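Goletti gallery: software notes on bimanual garment handling

Goletti is the software stack that Holix uses to turn two-handed gripper recordings into trajectories a planner can work with. It covers time alignment, pose estimation, segmentation and the export step. This gallery shows the work at hand, with notes on the parts of the pipeline that changed in release 17. The notes assume you have read the install guide and have the viewer running.

Recordings enter Goletti as two video streams, two inertial streams and two finger-width signals. Nothing downstream runs until all six share one clock. Esben Fogh rewrote the aligner in October, and it now fits a single offset and a drift term for each device. The old aligner fitted an offset only, which was good enough for short takes and poor for long ones.

Denim on soft cloth, fingers open. Folded jeans are a useful test for the segmenter: layered edges, stitched seams, and a top panel with little texture to track. 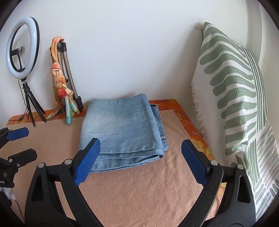

Does the pose estimator need markers on the work surface?

Markers are not required. The estimator builds a map from natural features in the first pass, then refines each camera path against that map with the inertial data. A marker board helps if you want the result in a known world frame, and the config key for that is world_anchor. Without it, the origin is the first keyframe of the left device.

Map quality depends mostly on the background. Plain walls contribute almost nothing, and cloth that gets moved during a take contributes bad points. Release 17 adds a static mask: features that disagree with the camera motion over 178 consecutive frames are dropped from the map and listed in the log. Branwen Rowlands chose that window after a sweep over the regression set. A shorter one threw out good points during slow motion, and a longer one let sleeves and pant legs into the map. You can override it per project, but please record the value in the session notes if you do.

The segmenter runs next. It splits a take into reach, grasp, carry and release from the finger-width signals and the relative pose of the two devices. Thin fabric is the weak spot. A grasp on one layer of cotton closes the fingers almost as far as a grasp on nothing, so width alone cannot separate the two. The current build adds a small image classifier that looks only at the area between the pads. It is slow on a laptop – expect it to dominate the run time – and can be switched off with skip_contact.

Same table, wider view. The patterned cushion and its shaggy fringe are to the right of the jeans, and a second gripper marked DAS points toward the cushion.
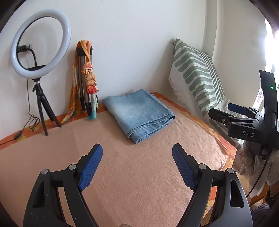

Export is the last stage. Each segment is written with both device paths, the widths, the label and a confidence value. The Dwivedi planner reads this format directly. Anything under the confidence limit goes to a review queue, where Signe Ladefoged or Sille Juhl accepts, relabels or drops it. The regression set holds 552 segments and is rerun on every merge to the main branch.

Known issues in this release:

The viewer shows the left and right paths in the same color after a project is reopened. Toggle the legend to fix it.

The aligner fails without a clear message if one inertial file is empty. Skarphéðinn Laxdal has a patch in review.

Segments that cross a file boundary are exported as 2 pieces with the same label. The planner treats them as separate actions. Merge them by hand in the queue for now.

Config files from release 16 load with a warning. The key drift_model is new and defaults to linear.

Page last updated 1 February 2021. Send corrections to the Goletti list, with the session log attached.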